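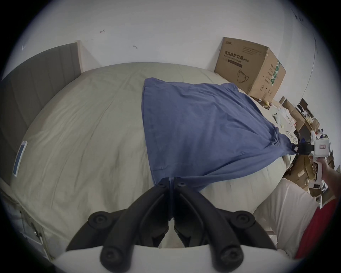
Figure 3. Blue cloth partly spread on the duvet, with gathers running toward the held end on the right.

4.2 The bed as a folding surface

Folding guides nearly always assume a table. Ours did too when we began, and the first draft of our home diary had a box for "table height" and no box at all for "bed." Then the diaries came back. Of the 212 folding sessions our households logged, far more took place on a made bed than on any other surface, and we were delighted, because it meant that a piece of furniture we had treated as background had become the most interesting thing in the study.

The reasons people gave were wonderfully plain. The bed is big. It is close to the dresser. It is the one wide, flat surface in the home that is usually free during the day (kitchen tables had homework, mail, and breakfast on them well into the afternoon). One participant in the Beaudoin building wrote that she makes the bed first thing on Monday for the sole purpose of covering it in laundry an hour later. Another noted that he keeps his back straighter at the bed if he kneels, and that he has worn a patch in the rug to prove it.

A bed does behave differently from a table, though, and this section is about how. Three properties of the surface came up again and again in the diaries and in our own sessions: it gives, it grips, and it has a texture of its own.

Give. Press a crease into a shirt on a table and the table pushes back. Press the same crease on a duvet and your hand sinks, the filling moves aside, and the crease comes out soft. Households who cared about sharp folds told us they finish in the air, or against the chest, or by turning the stack over and leaning on it. We tried all of these and became very fond of the chest method, which is quick and works well for anything up to the size of a bath towel. For sheets it is hopeless.

Grip. Cotton on a cotton duvet cover does not slide the way it does on varnished wood. This is a nuisance when you want to shift a whole garment across the bed, since the cover tends to come along with it. It is a real help when you want one end to stay put while you work on the other. In Figure 3 the blue cloth lies diagonally across the duvet. Near the middle of the bed its upper edge makes a straight fold, and toward the right the fabric draws into tight folds and narrows to a twisted point where it is held. We call this pattern a fan. Fans can appear whenever cloth is held by a bunched handful instead of by an edge, and they are worth learning to spot, as the remedy is so simple: let go, find a hem or a seam, and take hold again there. Pulling harder on a fan only lengthens the gathers.

Texture. A duvet has wrinkles before any laundry lands on it, and the light grey-beige one in the figure is no exception. For a thick cloth this hardly matters. For thin T-shirts it matters more than we expected, because a ridge underneath can look exactly like a crease on top. Several participants described smoothing the same spot three or four times before noticing that the wrinkle belonged to the bed. Our own team did this constantly. The habit we eventually settled on was one long sweep of the forearm over the duvet before starting, and another halfway through the basket.

Color deserves a word as well. A blue item on a pale cover is easy to read: its outline is plain, and so are the places where it doubles over itself. White pillowcases on white covers were another matter. We lost them, stepped away from them, and in one memorable session folded one inside a fitted sheet, where it stayed until August. Households with pale bedding and a lot of white laundry might try laying a dark blanket down first. Four of the diaries mentioned this trick without any prompting from us, and we have since taken it up at home.

We also asked about the things that share the bed with the laundry. Phones came first by a wide margin, followed by hangers, books, and cats. A phone lying flat near the headboard, as in Figure 3, takes up very little room, but small items have a way of ending up beneath a towel, and "where is my phone" appeared in the diaries often enough that Thịnh Văn, who coded them, gave it a category of its own. People who placed their belongings at the head of the bed and kept the foot for finished stacks reported fewer searches. The headboard makes a natural border, and it seems to remind people which end is which.

Time was the last thing we looked at, and here we want to be careful. Across the 54 sessions in which participants used the Oluvport timer sheet, a mixed load of 40 items took no longer on the bed than on the table. The bed saved walking and the table saved smoothing, and the two came out close to even. Loads with many large pieces favored the bed, where a double sheet can lie open in full. Loads made up of socks and washcloths favored the table. We did not control for music, conversation, or children, all of which are present in any real home and all of which showed up gloriously in the notes.

What we take from this for the folding guide is modest and cheerful. The Stumier draft told readers to "find a firm, flat surface at waist height," and most of our households have no such surface free. The revised text starts with the bed they already use. It asks them to sweep the duvet flat, hold cloth by its edges, work from head to foot, and turn each finished stack once. The wording was tried out in the Grundia workshop, and the only complaint concerned the drawing of the cat.

Section 4.3 takes up the sofa, which shares the give of the bed and has far less room, and where the armrest turned out to be a better folding aid than the seat.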